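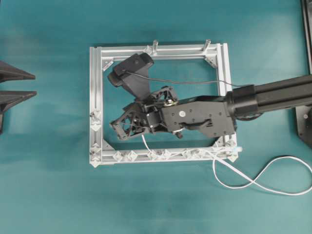

Allico bench frame, standard rectangle, with corner gussets and small clips on the rails.

Allico Bench Frame
Sold by Urkcombe Workshop Supply

The Allico bench frame is a flat rectangular frame in slotted aluminum extrusion, made to sit on a benchtop and hold posts, stops and clips wherever you want them along the rails. It ships assembled and squared. Most customers use it as a base for a fixture, a wiring board or a small parts jig.

The rails are open T-slot on their faces, so anything that takes a drop-in nut to suit the slot can be fitted without drilling. The centre is left open. If you need a solid floor, order the Preturen base panel, which drops inside the rails and can be lifted out for cleaning.

Corners

Each frame is braced on the inside of its corners with triangular gussets in the same silver colour as the rails. We set these at the bench before packing. If you take the frame apart to change a rail, put it back on a flat surface, nip the gusset screws up lightly, check the diagonals, and only then tighten fully. The diagonals should agree within 2 mm.

Posts and clips

Short upright posts are ordered separately, in pairs. They stand on the rail and can be moved along the slot, so the usual way to work is to fit them loosely, bring the part up to them and lock them off once the spacing is right. Leave a little clearance. A part that has to be forced over the posts will pull them out of upright over time. 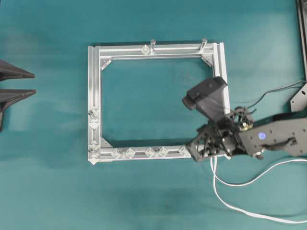

Clips come in bags of 40 and are meant to be treated as consumables. They can be set singly or close together in pairs, and they will go on any side of the frame. Keep at least one rail clear if you plan to clamp the frame to the bench, as the clamp pads need a flat run of metal to bear on.

Omolara Ugwu looks after the frame orders here and is happy to work out a post layout from a sketch. Send the outside dimensions of your part and mark which edge needs to stay open.

Benchtop

Use the frame on a firm, level surface. A thin mat is fine and will save the underside from scratches, but thick foam lets the corners settle unevenly and the frame will rock. Brush swarf out of the slots before sliding hardware along them. For general cleaning, a damp cloth and mild detergent will do — avoid anything abrasive on the rail faces.

Specifications

Material: aluminum extrusion, silver finish
Outside length: 800 mm on the long rails (custom lengths by quote)
Corner bracing: inside gussets, screw fixed
Supplied: assembled frame, hex key, 2 spare gusset screws
Not supplied: posts, clips, base panel, bench clamps

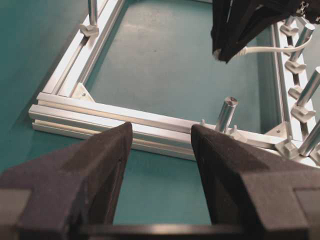 Ordering

Standard frames leave our warehouse assembled, in a flat carton with corner protectors. Please check the corners before signing for the delivery, and keep the carton until you have the frame on the bench. Custom lengths are cut to order and can't be returned unless the fault is ours.

The older Bashir frame has been discontinued. Its posts do not fit the Allico slot, and we have no adapter for them. We will carry spare gussets and screws for the Bashir until the end of December, while stock lasts.

For custom sizes, trade accounts and quotes on larger orders, ask for Nives Piras at the Urkcombe counter. Include a drawing if you have one — a hand sketch with dimensions in millimetres is enough.

Page updated 26 August 2024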